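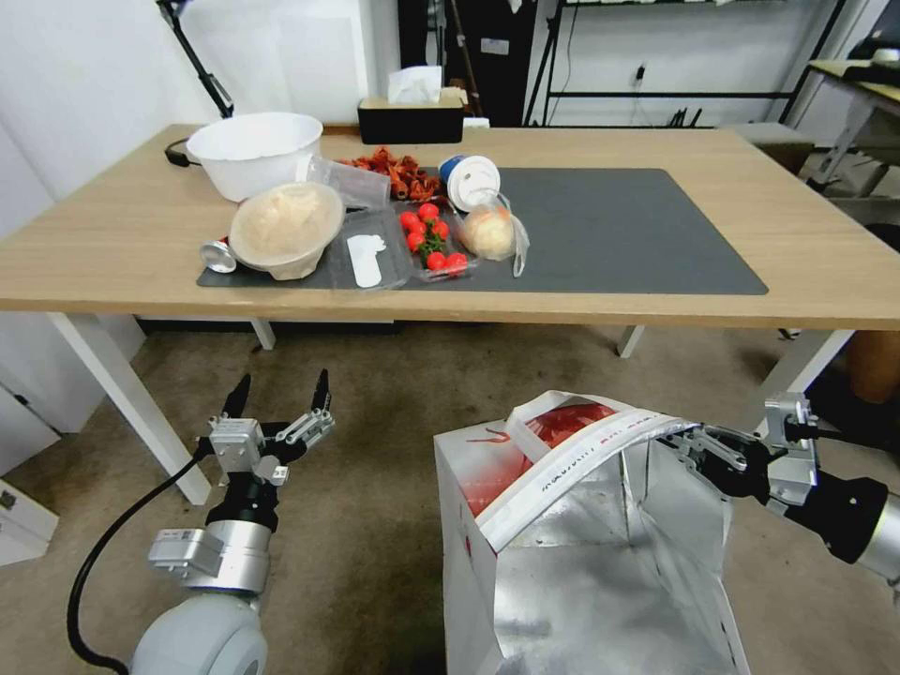 Packing table, left half of the mat, with tomatoes and bun.

Food table and bag check - Room 5, February
Checked by: Cyril Pilkington

1. Table steady, legs sound - OK
2. Mat flat, corners down - OK
3. Cable on tabletop - ACTION. Move the coil off the wood before food goes out.
4. Cups upright - NO. Clear cup on its side. Stand it up or throw it out.
5. Bun wrapped - OK. Tie the loose end of the bag.

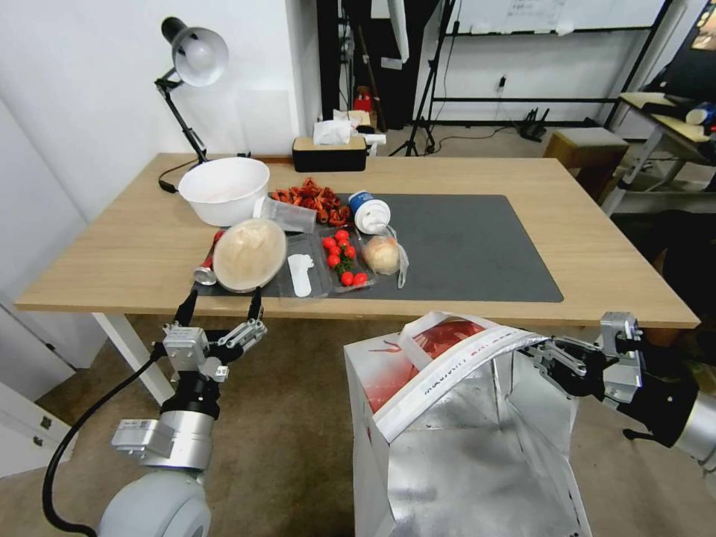 Skedmont Pantry Team / Checklists / Form 454

6. Insulated bag open and standing before packing - OK. Cold items go in this one.
7. Bottle upright - NO. Lying on the mat. Check the cap is tight before it goes in a bag.
8. Drink can - on its side near the front edge. Move it back so it can't roll off.
9. Dried red food in a covered tub - NO. Loose in a pile on the mat. Use the 600 ml tubs from the Widine shelf.
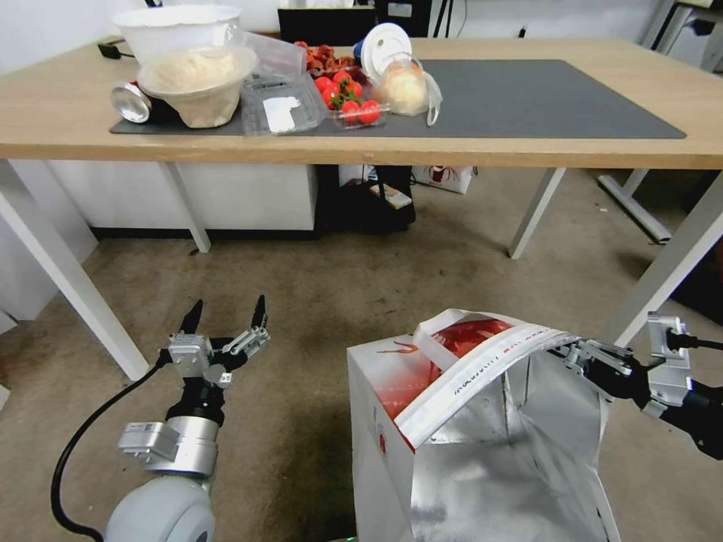 10. Tomatoes in their own container - OK. Pack them last, on top of the bun if the bag is full - never under cans.
11. Floor under table clear - NO. Box to go back to the store room.

Recheck items 3, 4, 7, 8, 9 and 11 before the next packing.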